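November, past eleven at night

I should be in bed and I am writing this at the bench instead, with cold fingers and a huge grin. The rover went up the street tonight! Out of the shed, through the gate, over the curb (carried, I admit) and onto the real road, on its own wheels and with its own light.

The afternoon was all wiring. Dénes came over after work and we finally tracked down the brownout that has been driving me up the wall since last month. Every time both rear motors pulled hard, the little computer rebooted. I had blamed the battery, then the regulator, then the battery again. Dénes wiggled the ground wire where it goes under the deck and the whole thing went dark in his hand. A bad crimp. I cut out 2 inches of wire, put on a new ring terminal, and we ran it against the wall with the wheels scrubbing until the shed smelled of warm rubber. No reboot. I may have whooped.

Then the headlight. I used the LED from my old bike lamp, on the bracket Boglárka bent for me out of scrap aluminum. It has four positions and I picked the second from the bottom, which looked perfect on the shed floor. More on that in a minute.

We walked behind it with the radio, me driving, Dénes with the laptop open on his forearm like a waiter. Gizella leaned over her wall to ask if it was a lawnmower. I told her its name is Vörös and she said good night to it, very politely.

I drove slowly at first, keeping the long crack on our left, and then I got braver. The camera held up far better in the dark than I had hoped. I sat down just now and went through what it saved, 653 stills, and I keep coming back to one with the far street lamp dead ahead and the curbs running up to it on both sides.

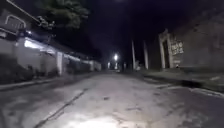
What I learned from it

The headlight is pointed much too low. Right up close the road is blown out almost to white, and the patches and stains farther on have to make do with whatever is left. The bracket needs to go up at least one position, maybe two, and I want to try a scrap of baking paper over the LED to soften it. The crack, on the other hand, shows up beautifully, dark and jagged all the way toward the middle of the street. If I can see it that well, the line-finding code ought to have a chance too.

The right side worries me more. There's writing painted on the wall by the doorway and I can't read a word of it in the picture. That could be focus or it could be shake, and I won't know until I take one from the same spot standing still. Ernő says the camera mount is too springy. He has been saying it since summer and I suspect he's right — the foam pads were my idea and I have been defending them out of pride.

For tomorrow: move the bracket, swap the foam for the three rubber feet in the coffee can, charge both packs, give Hajnalka her crimping tool back. Also find the missing wheel nut. I heard something ping on the way home and pretended I hadn't.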